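Regrasps, chopsticks and a result I didn't want

Quick one tonight, got the numbers back at teatime and want to write it down before I talk myself into a nicer version.

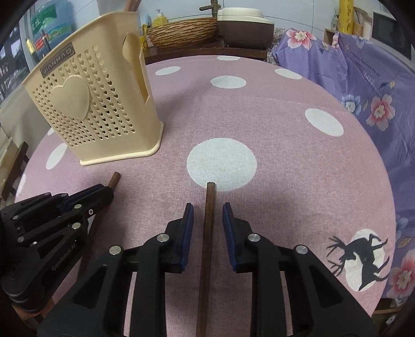

So. The question was whether throwing away the messy demos helps. Everybody I've worked with does it by reflex, me included. Someone picks up a chopstick, gets it wonky, puts it down, has another go, and whoever is cleaning the data bins the lot or snips out the fumble so it looks like one smooth grab. I've been doing that for two years without ever checking it.

Task is dull on purpose. Two hand-held grippers, loose chopsticks on a table, get them into the holder. Thin, round, roll when you look at them. You have to come down nearly straight and close without knocking the thing sideways, and then you've got to stand it up, and that's where it goes wrong. Most of the failures in my old runs were in the standing up. Hardly any in the reach.

The set this time is 1,248 demos. All collected by hand, in ordinary homes, kitchens mainly, different tables and different cloths. I was fussy about the cloths. Patterned ones are a pain for the policy and I wanted plenty, because last year's version (Radport, for those who remember it) was trained on plain desks and went to bits the moment it met a stripe.

Two training sets out of that:

Clean. Any demo with a regrasp gets trimmed so that only the good attempt is left.

Raw. Nothing trimmed at all. Fumbles, pauses, someone hovering while they decide which stick to go for. All in.

Same network, same number of training steps, same everything else I could think of. The raw set is longer in frames obviously, so I fixed the steps and not the epochs. You could argue with that. Shenoy people will, they always argue about epochs.

Then trials on the arm. 30 per policy, with a tablecloth neither of them had seen. Sticks dropped by hand from a marked spot so I couldn't lay them out kindly. One go at each, up to a minute, in the holder or it doesn't count.

Clean got 2 fewer than raw.

That's it. That's the result. Two out of thirty is nothing, I know it's nothing, I'd be embarrassed to put it on a slide. If I'd run it again tomorrow it could easily flip. Raw finished on 26, if you want the actual figure.

What I'd been hoping for was a big gap one way or the other. I'd half written the post in my head where the fumbles turn out to be gold dust. They aren't, or at least this doesn't show it.

BUT. Watching the runs back was a different matter. The clean policy, when it missed, mostly just sat there. Closed on air, lifted anyway, carried nothing over to the holder, opened, went home quite pleased with itself. The raw one missed more often on the first try, I'm fairly sure of that, and then went back down. Sometimes twice. Ugly to watch. Lots of dithering over the table, which it has plainly learned from us.

So similar scores, completely different way of getting there. And the score hides it, becuase I only logged in or not in. Should have logged first-try success and recovery separately. Didn't. The videos are there so I can go back and label them by hand, which is my next few evenings gone.

Couple of things I'd change before anyone else copies this.

The trimming. I did it with a script that looks at finger opening, and it assumes a fumble means close, open, close. Loads of real ones don't look like that. People nudge the stick round with a half-closed finger and then grab it. Those stayed in the clean set. So clean isn't all that clean and the comparison is softer than I'd like.

The second hand. Some of the demos use it properly, steadying the holder or shifting a stick that's in the way, and in others it's just parked. I treated them all the same. I suspect parked-hand demos teach the policy that the left one is furniture. Want to split those out, haven't yet.

The minute limit. Probably kind to raw. A dithering policy with a minute to spare gets several tries, with twenty seconds it gets one. Somebody who needs speed would read this table the other way round from me and they'd be right to.

Also the grip pads. We swapped a pair partway through trials when one started peeling and I didn't write down which run it was. Stupid. Doesn't explain anything I think but it's exactly the sort of thing I'd moan about in someone elses write-up.

For now I'm leaving the fumbles in. Mostly lazyness, if the trimming isn't buying me anything then I'd sooner not spend the hours on it, and I like a robot that has another go. There's a middle option where you keep the regrasp but cut the dead time, the hovering and so on, and that's the one I'd bet on. Goder tried something near it on a folding task and said it was fine, but folding is forgiving and chopsticks really aren't.

Plan from here, in the order I'll probably do it: label the old videos, fix the trim script, train the middle version, rerun all three with more trials and a stopwatch running. Okthorpe has an arm free for part of February so I might do the reruns there, different arm, different light, see if any of it survives the move.

If you've got recovery numbers on anything thin and rolly, pens, straws, knitting needles, whatever, stick them in the comments. Even rough ones. Even if you only counted in or not in like I did.

Right, washing up.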